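Favosville workshop teaches its arm to clear the table, on a screen first

I dropped by the shared workshop on Clarside in May, mostly to return a clamp I'd had for far too long, and ended up staying until past nine in the evening watching a robot arm put things in a bowl. It's the best night I've had there all year!

The build belongs to Kaede Nomura and Bienvenido Tolentino, who have been at it since the winter. They want an arm that sits at the end of the big snack table and picks up the small stuff people leave lying around (caps, erasers, bits of candy, you know what that table gets like) and drops it all in one place. They call the project Lagman, after the noodles they were eating when they came up with it. I've heard worse names.

What I hadn't understood until I pulled up a chair is how much of the work happens in simulation. Kaede has a whole little room built on her computer, with a table and an arm and walls in a color I would happily paint my kitchen, and the arm practices in there for hours while the two of them get on with other things. When it messes up, she changes a number or two and sends it back to the start. A full batch is 100 tries. The night I was there they were on their third batch since supper and Bienvenido had stopped looking up for anything but the bad ones.

The part they were working on was the drop. Getting hold of something small is hard enough, but letting go of it in the right spot has been the real headache, apparently. Early on the arm would open its fingers way too high and things bounced right back out. Then they overcorrected and it started shoving the bowl across the table like a cat. So now Kaede has it reach down inside the rim before it opens up, and she's fussy about how far. 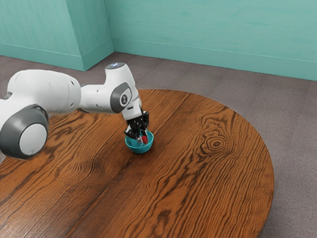

Lagman's practice room: the gripper down in the teal bowl, with something small and red between its fingers.

I asked why they picked a bowl that small and Bienvenido laughed at me. The real one came out of his kitchen cupboard and it was the only one his family would let him take! Kaede modeled hers to go with it. She also spent an entire evening on the wood grain of the tabletop, which she says was for testing and he says was for fun. I'm with him on that one — but it does look great.

The workshop's real table is where things slow down a bit. The mount isn't finished, and Trí Quách, who's doing the metalwork, wants to redo one of the brackets before anybody bolts anything heavy to it. They've spent about $300 so far, nearly all of it on the mount, wiring and a power supply, and there's $40 left in the jar by the door. If you have any thick aluminum plate sitting in your garage, Trí would love to hear from you. Scraps are fine. He's in most evenings after six.

Once the bracket's sorted they'll try the same moves at the snack table, very slowly to begin with, and with the big red stop button in somebody's hand the whole time. Kaede is hoping for June. Bienvenido says July, and he's the one who did the wiring, so I'd go with July.

Oh, and I did return the clamp.

5 comments

Remzi Erdem
I have a piece of plate left over from my trailer, maybe a foot and a half long. Will bring it by tomorrow after work. Tell Trí not to buy anything!

Princess Maglaya
Love this. Can it do sunflower seed shells? Asking for the entire Clarside chess group.

Bienvenido Tolentino
@Princess no. Please get a plate.

flustau_fan
Did you try softer fingertips for the drop? I had the same bouncing trouble with mine and a bit of foam helped a lot.

Kaede Nomura
@flustau_fan Foam is on the list for the real one, thanks! And the wood grain WAS for testing.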